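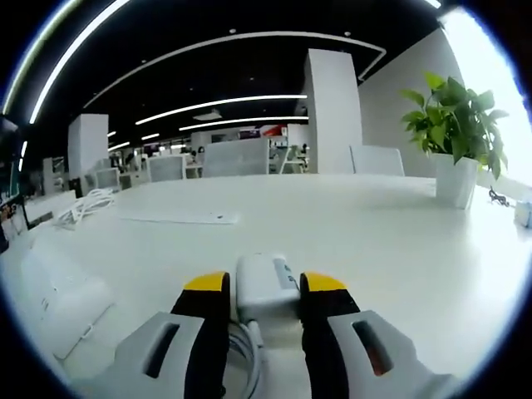 Elmarie Buthelezi had told her aunt on the phone that the open day at Prerano would be mostly cake and handshakes, and that she was only going for the cake. But there she stood in July, on the upstairs floor, with a gripper in her own hand, and its two yellow tips had closed on a little white power adapter as gently as you'd pick up an egg. The cable hung down from it like a tail, and she was so pleased she forgot to let go!

"Now you know how it feels from the robot's side," said the young man from Trukelura, and he told her they had 3275 of these small jobs saved up already, which seemed to Elmarie an awful lot of tidying. 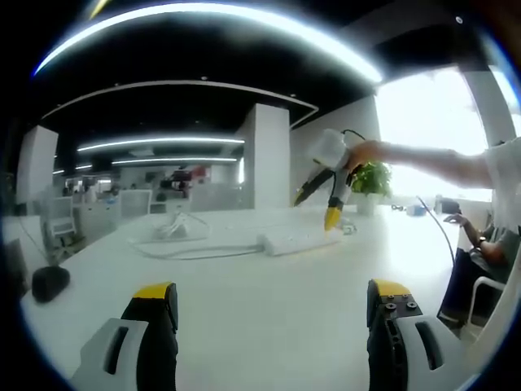 Jankauskaitė wondered out loud whether a robot taught by visitors wouldn't pick up everybody's bad habits too, the dropping and the dithering and all.

"Then it'll be good company," said Elmarie, who had been dithering for almost 20 minutes and was having a lovely time of it.

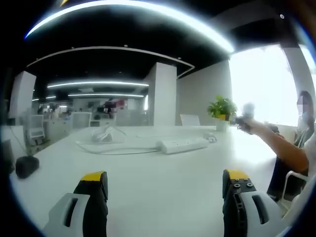 Page last changed: July, 4:20 p.m.

She stayed until the cake was gone, and on the bus home she picked up her house keys with two fingers, very slowly, and put them down again.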